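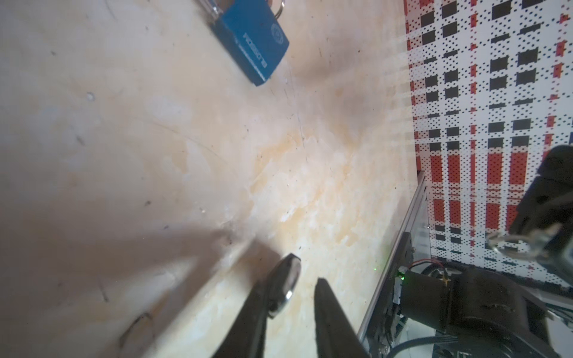

Obed Amoah

Courses > Property and Facilities > Handouts > Unit 2

Overview Schedule Readings Handouts Contact

Posted 5/22/24 by Obed Amoah

Unit 2: Key control in small storage buildings

These notes cover the reading on the Stilden site and the first half of the Ancombe case. Bring them to the next session with your draft key register.

1. Terms

A key system is the full set of locks, keys and written records for a site. Students often use the phrase for the locks alone. On the test, use it in the wider sense.

Keyed alike means that one key opens several locks. Keyed different means that each lock has its own key. A master system lets each lock have its own key and also accept a second key that opens all of them. Most low-cost padlocks are sold keyed different. Some can be ordered keyed alike.

The shackle is the bar that passes through the hasp. The body holds the cylinder. Clearance is the space inside the closed shackle. Too much clearance leaves room for a pry bar or bolt cutter. Too little, and the lock will not fit the hasp.

2. The register

Every key on site gets one line. The line shows the key number, the lock it opens, the holder, the date issued and the date returned. Do not write the unit number on the key itself. A lost key with a unit number on it means a lock change. A lost key with only a register number may not, depending on where it was lost and who had it.

At Stilden the register listed 353 keys for 172 units. The manager could account for all but 97 of them. Most of the gap came from spare keys that had been handed to tenants and never written down. There was no theft. The cost was in new locks and staff time, and it fell in December, when the site was short of people.

3. Ancombe

Ancombe took the opposite approach. Tenants supply their own padlocks and the office holds no keys. This removes the register almost completely, but it moves the problem elsewhere. When a tenant stops paying or a pipe bursts, the lock has to be cut. The lease must say who may cut it, how much notice is given and who pays for the replacement. Read clause 2 of the sample lease and compare it with the Fiadzo form. The Fiadzo form allows entry without notice in an emergency but does not say what an emergency is.

4. Upkeep

Padlocks used outdoors need a dry lubricant in the cylinder twice a year. Oil collects grit and should be kept out of the keyway. If a key turns stiffly, try the spare before replacing the lock, as worn keys are a common cause.

For next time

Read the Murkuvville handout, pages 2 to 9. Write one page on which of the two approaches you would use for a site with shared loading doors. State who holds the spare keys and where they are kept.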